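Trundonano Thrift Fund: Donations and Grants FAQ

Last updated Fri 25 July

These answers cover goods donated to the Caltuneo store, how sales become grant money, and how local groups apply. The rules for furniture pickup are on the Pickup page and are not repeated.

Where do I bring donations?

Use the receiving door on the side of the Caltuneo store. The front counter does not accept goods because it has no place to sort them. Receiving hours are posted on the door and on the Hours page. Items left outside when receiving is closed are treated as dumped material and go to disposal, and the disposal fee is charged against the Fund.

Do I need an appointment?

Not for a normal carload. A load that fills a trailer or a cargo van needs a slot, booked by phone during receiving hours. Estate loads always need a slot, whatever their size.

How should items be packed?

Boxes should be closed flat so they can be stacked. Clothing may come in bags. Keep breakables apart from books and write "fragile" on the side of the box as well as the top. Sets should be taped or bagged together, and cords should be attached to the device they belong to.

What is the difference between new goods and used goods?

The store books the two classes separately, and the class decides both the shelf and the pricing rule. New goods are items in their original retail packaging with the seal unbroken; everything else is used goods, including unworn clothing with the tag removed. 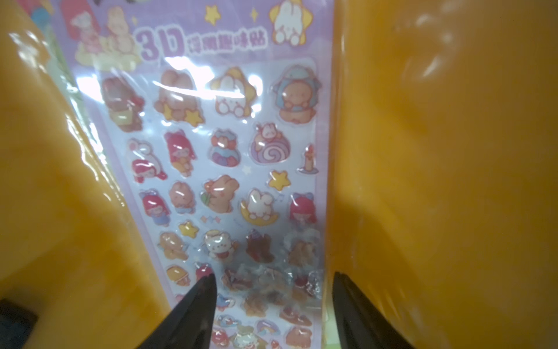

Class is set at intake and written on the batch slip. It depends on the packaging alone, so the price or age of an item has no effect. A sheet of puffy 3D stickers sealed in clear plastic is booked as new goods, under craft and stationery, and the same sheet with the plastic opened would be booked as used. Printing in another language, such as the line of purple Chinese characters on the sticker sheet, does not change the class. If the receiving desk cannot tell whether a seal is original, the item is booked as used.

Which items are refused?

Car seats, cribs, mattresses, helmets, opened cosmetics, medicine, fuel containers, paint, tires, and anything under an active recall. Tube televisions are refused at all times. Food is refused even when sealed; the food pantry listed on the Partners page has its own intake.

Can I get a receipt?

Yes. The receiving desk issues a dated receipt at the time of drop-off. It lists the type of goods and leaves the value blank, which the donor fills in. The store does not appraise items and cannot issue a receipt after the donor has left, because goods are mixed with other batches as soon as they pass the desk.

Can I take an item back?

Only until the batch slip is signed. After that the item belongs to the Fund. If something was donated by mistake, call the store. Staff will hold it if it can be found, and it can then be bought at the marked price.

What happens to goods that do not sell?

Each price tag carries a color for the week it was put out. Goods still on the floor after three weeks are marked down, and goods that remain after the markdown go to the textile recycler, the book reseller, or disposal, according to type. Income from the recycler and the reseller is added to sales income and handled in the same way.

How does sales income become grant money?

Rent, wages, utilities, and disposal are paid first. What remains at the end of the quarter moves to the grant account. Nothing is paid out of the grant account except awards and the bank's own charges. The balance is posted on the Reports page after the quarter closes.

Who can apply for a grant?

Any nonprofit, school group, or public agency that serves residents of the store's service area. A group without its own tax status may apply through a fiscal sponsor, and the sponsor must sign the form. Individuals, political campaigns, and for-profit businesses cannot apply.

How large is a grant?

The upper limit for a single award is $3,490. There is no lower limit. A request above the limit is returned without review, so check the total line before sending. Partial awards are possible, and the form asks whether the project could go ahead with less than the full amount. 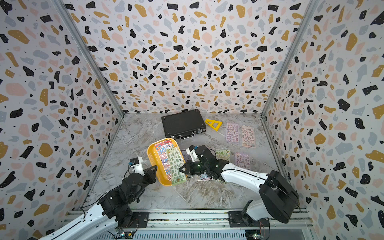

MacAulay

What can the money be used for?

Equipment, supplies, printing, venue rental, transport, and fees for outside instructors. It cannot be used for debt, for prizes paid in cash, or for costs that were already paid before the award letter was issued. Wages are allowed only for work that ends with the project. If the equipment has a service life longer than the project, the form must state who will own it and where it will be kept.

When is the next round?

The next round opens in August. The opening and closing dates are set by the form itself: it appears on the Apply page when the round opens and is removed when the round closes. Drafts saved in the form are deleted at closing and cannot be recovered.

What has to be attached?

The project budget, proof of tax status or the sponsor's letter, and a price quote for any single item that makes up most of the request. Attachments must be in PDF format. Links to shared folders are not opened.

How will I know that the form arrived?

The Fivik form system sends a confirmation number by e-mail. If it has not come within seven days, check the spam folder first and then write to the grants address with the name of the group in the subject line. Do not submit the form a second time. Duplicate forms are held until someone has compared them, and this slows both.

How long does a decision take?

Decisions go out 19 days after the round closes. The letter is sent by e-mail to the contact on the form. Status cannot be given by phone before then, and store staff have no access to grant files.

Is a final report required?

Yes, one page, with receipts. It is due when the money is spent or when the project period ends, whichever comes first. A group with an overdue report cannot apply again until the report is in. Unspent money is returned by check to the Trundonano Thrift Fund, with the confirmation number on the memo line.

Can a project be changed after the award?

Small changes inside the approved budget lines need no approval. Moving money between lines, changing the location, or changing the dates needs a written reply from the grants address before the change is made.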